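Fivow chore trial, games room - walk-through checklist, July
Filled in by: Dirk Eichhorn
Read over by: Eckhard Pfeiffer

1. Floor clear between the tables
OK. Chairs are stacked or in their rows. One bag strap moved off the walkway before the start.

2. Stop button reachable from both long sides
OK. Pressed from each side, arm halted at once both times. Very pleasing, as the old Jollance unit used to coast a little!

3. Cables and chargers
Needs work. The Wiegand extension lead still runs across the door side. Tape it down or take the wall outlet by the cabinet.

4. Gripper fingers free of splits, screws tight
OK. Ribs checked one by one. One screw took a quarter turn. Please mark them with paint so we can tell next time.

5. Items for pickup are safe to drop
OK. Empty plastic bottles only, caps on, no glass anywhere in the set. I want to say how much I like this chore as a test. A bottle is light and slick, and clear plastic is hard for a machine to find at all - two years ago I'd have bet against it.
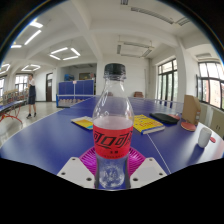
The log shows 1,118 pickups so far and 219 drops, and most of the drops are bottles squeezed too hard low down where the wall is thin. So can a machine clear up after a club evening yet? Bottles, nearly. Books, no - it still pushes a thin one along until it reaches the edge. Paddles are somewhere in between, and I'm looking forward to those more than anything.

6. Pinch points marked
OK, but the tape on the wrist is peeling. Replace.

7. Person in the room stays outside the reach line
OK. Line redrawn in chalk. EP: chalk rubs off, use floor tape.

8. Stotodura software limits loaded
OK. Speed cap on, force cap on. Force cap could go down one step for bottles.

9. Run time before a rest
15 minutes, then let the motors cool. Kept to it.

Open points: 3, 6 and the tape in 7. EP will bring tape. Next check at 9:30 before the first run, and please leave the bottle caps on.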